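Bramwell Forest Walks: progress report to the Potstead Fund
Second report, covering the period to the end of August
Prepared by Albane Marty, project coordinator, Fivimville

Background

The Fund agreed last year to support the training of local walking guides at Bramwell Forest and the repair of the path between Fivimville and the Jostach river. The first report dealt with recruitment and the purchase of tools. This one covers the training course, the path work, the first season of paying visitors and the monkey watch. Spending is set out near the end. The full accounts have been sent separately.

Guide training

The course began with 14 trainees and 12 completed it. Of the two who left, one took a job at the port and the other moved away to look after a parent. Both have been told they can join a later course without applying again.

Teaching was shared between Danjuma Ajayi, who led the field sessions, and Huguette Hervieu, who took first aid and the classroom part. Field sessions started at half past five in the morning so that trainees could be at the fig trees before the colobus moved off to feed. This was unpopular in the first weeks and attendance suffered. We moved the classroom sessions from the morning to late afternoon, and attendance at the early walks improved after that.

The trainees were already good at finding animals. Most of them grew up beside the forest and several had worked as trackers for the forestry office. What they asked for was help with speaking to groups and dealing with visitors who are tired or frightened. Danjuma rewrote the second half of the course to give more time to this. Each trainee led practice walks for the others, who were asked to behave like difficult guests, and did so with some energy.

First aid took longer than planned. The manual we had bought assumed a hospital within an hour, and from the far side of the river the walk out alone takes half a day. Huguette replaced two chapters with her own notes on carrying a casualty over rough ground and on keeping someone comfortable overnight. We would like to have these notes printed properly and have included the cost in the request at the end.

All those who finished were assessed by Thierry Ferrand, who has guided in the northern reserves for many years and had no part in the teaching. He passed everyone, but asked for two guides to walk with a more experienced colleague until the new year. They have agreed to this. His written comments were mostly kind. His main criticism was that our guides walk too fast on the way home.

The path to the Jostach

The lower section, from the last houses in Fivimville to the stream crossing, is finished. Drains have been cut on the uphill side and the worst of the clay has been covered with stone brought up from the river bed. It was walkable all through the heavy rain in April, when in other years it has been closed.

The middle section is behind. A large tree came down over the new steps and took part of the bank with it. We had the choice of rebuilding in the same place or taking the path round above the slip, and after walking it twice with the forestry office we chose to go round. The new line is longer and steeper but the ground is sound. The steps there are cut and most are edged. The handrail at the top is still to be done.

The upper section has not been touched beyond clearing, as expected at this stage.

The footbridge is the part of the work that worries us most. The timber promised by the forestry office has been felled but is still lying at the roadside waiting for a permit to be moved. We were told in May that the permit would take a fortnight. Thierry has been to the district office several times and has been treated politely each time. Without the bridge, groups have to wade, and when the river is high they cannot cross at all. Four walks were turned back at the river this season. Those visitors were offered half their money back, and most took it.

Visitors

The forest received 211 paying visitors on guided walks in the period. The target we gave the Fund was lower than this, and we would ask that not too much is read into the difference. A good share of them came through one tour company in the capital that added us to its route at short notice, and it may not do the same next year. We are pleased to have had them. We would be happier with a steadier number of people coming on their own.

Walks are kept small and leave early. Visitors are met at the guides' hut, given the rules on distance and noise, and asked to leave food behind. They are also asked whether they have a cough or a cold. Anyone who has one is offered the river walk instead, which keeps well away from the monkeys. This has led to some arguments, mainly with people who have travelled a long way. The guides have held to it, and we have backed them each time.

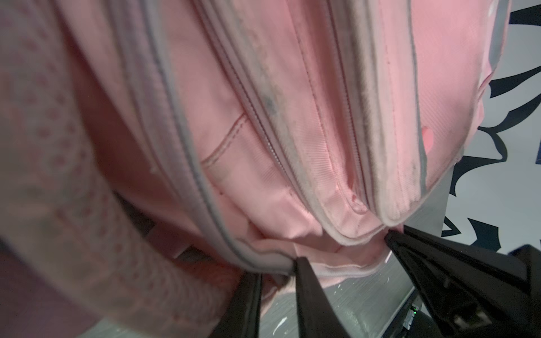 Do the guides receive the whole of the walk fee?

They receive three quarters of it, paid at the end of each week. The rest goes into the path fund, which buys tools and pays for clearing.

The split was agreed at a meeting before the season opened and will be looked at again when the season closes. Some of the guides would like a larger share in the wet months, when walks are few. Others would prefer to leave the split alone and raise the fee. Meron Dinsa, who keeps the bookings, has been asked to work out what each would mean over a full year so that people can decide with the sums in front of them.

Bookings themselves have been a weak point. For the first part of the season they were taken by telephone and written in a book at the hut, and on two mornings more people arrived than we had guides for. Meron now keeps one list in Fivimville and reads it over the phone to the hut every evening at six. It is simple and has worked so far. The telephone signal at the hut is poor in bad weather -- on those evenings someone walks up with the list on paper.

We asked visitors to fill in a short card after the walk. The comments on the guides were warm. The complaints were about the toilet at the trailhead, the lack of anywhere dry to wait, and the road from the junction, which is outside our control. Several people said they had expected to see more animals. The leaflet printed for the tour company shows colobus very close up, and we have asked for a different picture in the next printing. On most walks the monkeys are high up and partly hidden, and visitors should know this before they pay.

The monkey watch

The guides record where they see colobus, how long the group stays and what it is eating. The sheets are copied in Fivimville and go to the forestry office each month. The first set was of limited use, with place names spelled several ways and some places known by different names on either side of the river. Danjuma and two of the guides have now drawn up an agreed list of names with a sketch map, and the later sheets are far easier to read.

It is too early to say anything about the size of the groups. There is one point we think is worth passing on. The group that used to feed near the lower path has been seen there less often since work began, and more often on the ridge. This may be the noise, or it may be the fruit, which was poor on that side this year. We have moved the tool store further down the hill and will stop cutting before eight in the morning on that stretch.

Two snares were found and handed in. Both were old.

Spending

Training came in a little under budget, mainly through the use of the school for classes at no charge. The path is over budget on stone and transport, owing to the change of route. The bridge money has not been spent and is being held in the project account. We ask the Fund's permission to move the training underspend to the path, and to carry the bridge money into the next period.

We also ask for a small additional sum for printing the first aid notes and for a roof over the waiting area at the trailhead. Quotations from two builders in Fivimville are attached. The cheaper one does not include guttering, and in our view the roof needs it.

Next period

Work will go on with the handrail and the upper section while the weather holds. Thierry will keep on with the timber permit, and if it has not come by November we will write to the Fund with a cost for buying timber elsewhere. A refresher in first aid is planned for all the guides before the next season, and Huguette has agreed to teach it.

Danjuma will be away for part of the winter. Meron will answer questions about the guides in his absence. Anything about the path or the accounts should come to me at the Fivimville office.

Albane Marty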